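Chapter 4: What the Arm Doesn't Include

Budgeting for a first robot cell

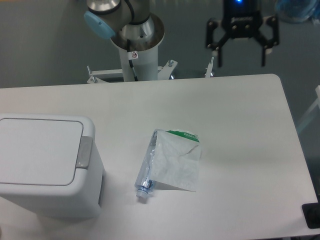 Figure 4.1 A tabletop sorting cell, with a bin, a water bottle and a plastic bag on the table. The arm's pedestal and mounting frame stand behind it.

When I bought my first robot arm, I wrote one line in the budget. It said "robot". I was pretty proud of that line! By the end of May I'd added so many rows underneath it that Frauke Görtz, who signed off our spending at Tiedemann, asked whether I was buying a robot or furnishing a house.

So before we get anywhere near quotes and payment terms, I want you to go back to Figure 4.1 and look past the arm. It's on a pedestal. The pedestal has a wide metal flange on top for the arm to sit on, and there's a white metal frame with crossbars and brackets around its foot. There's a cable. There's a gripper with two fingers, and there's a table for the work. Every one of those is something a person had to choose and get delivered to the right door, and in my experience very few of them turn up on the first quote you're sent.

I call all of this the "around the arm" money. In the Dadisham project, which we'll follow through this chapter, it began as a single allowance of $4000 that Armindo Godinho pencilled in before anyone had measured the floor. The mounting hardware alone came to $1834. Nothing fancy, either — steel, bolts, freight and a bloke with a drill for the afternoon. The table was another $500, and then we needed 2 of them, as the first was too low for the arm to reach across comfortably.

Grippers deserve their own line, and I'd put it near the top. People tend to pick the arm first and treat the fingers as an accessory. I'd go the other way. Start with the most annoying thing you'll ask the cell to pick up and work backwards from there. A rigid box with square sides is easy to plan for. A clear bottle with a crumpled plastic bag around it is another matter (where does the bag stop and the bottle start?), and if your job is sorting rubbish or recycling, that's your ordinary day. Shufen Song at Lindunent used to carry a shopping bag of awkward items into every supplier demo and tip it out on the bench. Sales reps hated it. She never bought the wrong gripper, though.

Don't forget the dull consumables and spares: fingertips, cables, bags and bottles to practise on, a replacement for whatever gets dropped. Put a real figure beside each, even a small one. A blank cell in a spreadsheet has a way of turning into zero by the time it reaches the finance office.

In Section 4.1 we'll build the Dadisham budget from the floor up, starting with the mount. Have your own floor plan handy, and a tape measure if you're anywhere near the site.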